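Das Schreiben Nummer 1134

Als ich in Stirnton ankam, konnte ich die Sprache schon lesen und schreiben, aber noch nicht streiten. Für meine Arbeit genügte das. Ich war Übersetzerin im Ordinariat, zweiter Stock, und übersetzte die Briefe, die aus Rom kamen, und manchmal die Briefe, die nach Rom gingen. Es waren höfliche Briefe. In einem Brief aus Rom steht das Wichtige meistens in einem Nebensatz, und ich hatte gelernt, die Nebensätze zweimal zu lesen.

Das Schreiben Nummer 1134 war von unserem eigenen Haus. Es trug das Datum vom 3. Januar 2023 und sollte in beiden Sprachen des Bistums an die Pfarrei Drustiswood gehen. Die Pfarrei sollte mit der Pfarrei am Fluss vereinigt werden. Die Kirche sollte man behalten, »solange der bauliche Zustand es erlaubt«, und die Glocke sollte man herunternehmen und nach Stirnton bringen, wo die Kathedrale seit dem Krieg eine zu wenig hatte.

Ich übersetzte es an einem Vormittag. Beim Wort »herunternehmen« blieb ich lange. In der anderen Sprache gibt es dafür zwei Wörter. Das eine sagt man von einem Bild an der Wand, das andere vom Leib des Herrn am Kreuz. Für Glocken hat man, soweit ich fand, immer das zweite benutzt. Ich nahm das erste, strich es durch und nahm dann doch das zweite.

Der Generalvikar las die Übersetzung im Stehen.

»Das klingt nach Karfreitag«, sagte er.

»Es ist das richtige Wort, Herr Generalvikar.«

»Gibt es kein weniger richtiges?«

Ich sagte, es gebe eines. Er legte das Blatt auf den Tisch, strich es mit der Hand glatt und fragte mich, ob ich schon einmal in Drustiswood gewesen sei. Ich war nie dort gewesen. Er meinte, dann solle ich das Schreiben selbst hinbringen und vorlesen, denn der Pfarrer dort sei alt und höre die Post nicht mehr. Er sagte wirklich »höre«. Ich habe damals gedacht, ich hätte ihn falsch verstanden.

Der Bus nach Drustiswood fährt über den Berg. Es lag Schnee, aber nicht viel, und neben mir saß eine Frau mit einem Korb voll Zwiebeln auf den Knien. Sie fragte, zu wem ich wolle. Ich sagte, zum Pfarrer. Sie fragte, ob es wegen Ella sei.

Ich wusste nicht, wer Ella war, und sagte deshalb nein. So habe ich im Dienst der Kirche zum ersten Mal gelogen, ohne es zu merken.

Der Pfarrer wartete an der Haltestelle mit einem Schirm, obwohl es weder regnete noch schneite. Er führte mich zuerst in den Turm und danach erst ins Haus. Die Treppe war steil, und er ging sie schneller als ich. Oben hing die Glocke, grün und viel kleiner, als ich sie mir aus dem Schreiben vorgestellt hatte. Am Rand stand die Jahreszahl 1895 und daneben, in ungleichen Buchstaben, ELLA.

»Eigentlich Gabriella«, sagte er. »Der Gießer hatte vorne keinen Platz mehr.«

Er klopfte mit dem Fingerknöchel an das Metall. Man hörte es kaum, aber er hielt den Kopf schief, bis es ganz zu Ende war.

Im Pfarrhaus gab es Tee und ein hartes Gebäck mit Anis. Ich las das Schreiben vor, zuerst in der einen Sprache, dann in der anderen. Er unterbrach mich nicht. Nach dem zweiten Mal bat er mich, den Satz mit der Glocke noch einmal zu lesen, und als ich das Wort sagte, nickte er, als hätte ihm jemand in der Fremde den richtigen Weg gezeigt.

»Das hat kein Stirntoner geschrieben«, sagte er.

»Nein.«

»Man nimmt aber nur herunter, was gestorben ist. Das sagen Sie bitte dem Generalvikar. Mit diesem Wort darf er sie nicht holen. Er muss mir ein neues Schreiben schicken.«

Er sagte das ohne Zorn. Dann holte er aus der Küche eine Mappe. In der Mappe lagen Unterschriften, 1240, jedes Blatt sauber gelocht, auch von Leuten aus der Pfarrei am Fluss, die doch nach der Meinung unseres Hauses auf die Vereinigung warteten. Manche hatten neben den Namen ein Kreuz gemacht, eine Person hatte eine kleine Glocke gezeichnet. Ich fragte, warum er die Mappe nicht längst geschickt habe.

»Ich habe sie geschickt«, sagte er. »Zweimal. Diese hier ist die Abschrift von der Abschrift.«

Im Bus zurück hatte ich die Mappe auf den Knien, wie die Frau ihre Zwiebeln gehabt hatte. Ich dachte über die Eingangsstelle nach. Bei uns kommt alles, was aus den Pfarreien eintrifft, zuerst in den Flur vor meinem Zimmer, und von dort bringt es der Bote in die Registratur. In der Registratur war ich in vier Jahren kein einziges Mal gewesen. Ein Übersetzer hat dort nichts zu suchen, das hatte man mir am ersten Tag gesagt, freundlich.

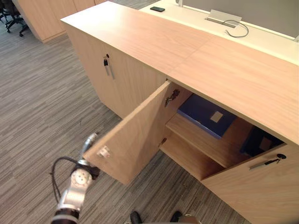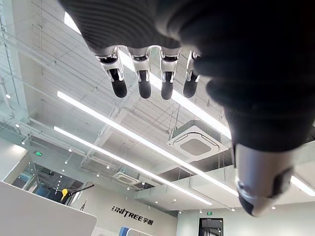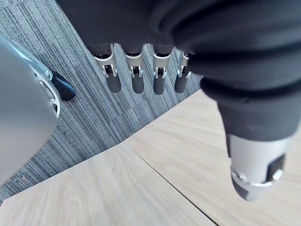
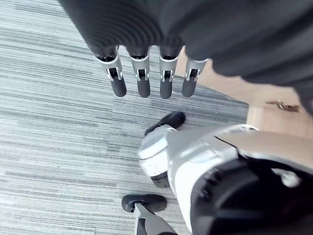
Am nächsten Morgen ging ich trotzdem hinein. Der Registrator trank Kaffee und fragte, ob ich mich in der Tür geirrt hätte. Ich sagte, ich suchte Drustiswood. Er suchte unter D und fand nichts. Danach suchte er unter der Firma Tuncer, die das Gerüst für die Glocke stellen sollte und deren Rechnung schon bezahlt war, und dort lagen die beiden Sendungen, ungeöffnet, hinter dem Kostenvoranschlag.

»Ein Ablagefehler«, sagte er.

Ich nahm beide Umschläge und die Mappe und trug alles zum Generalvikar. Er öffnete den ersten Umschlag mit einem Messer und den zweiten mit dem Finger. Er las auch die Rückseiten. Bei der gezeichneten Glocke hielt er an und setzte seine Brille ab.

»Was hat er zu dem Schreiben gesagt?«

Ich richtete es aus, so genau ich konnte. Ich erklärte ihm auch den Unterschied zwischen den beiden Wörtern, den er am ersten Tag nicht hatte hören wollen. Er schwieg so lange, dass ich glaubte, ich dürfe gehen, und ich war schon an der Tür.

»Dann brauchen wir ein neues Schreiben«, sagte er.

»Mit dem anderen Wort?«

Er sah aus dem Fenster zur Kathedrale, wo gerade die zwölf Schläge begannen, mit der Lücke nach dem dritten Ton, an die sich in Stirnton alle gewöhnt haben.

»Das überlege ich mir noch«, sagte er. »Wie lange brauchen Sie für eine Übersetzung?«

Sonst brauche ich einen Vormittag. Ich sagte, bei einem so schwierigen Text müsse man mit dem ganzen Winter rechnen, und er schrieb es in seinen Kalender.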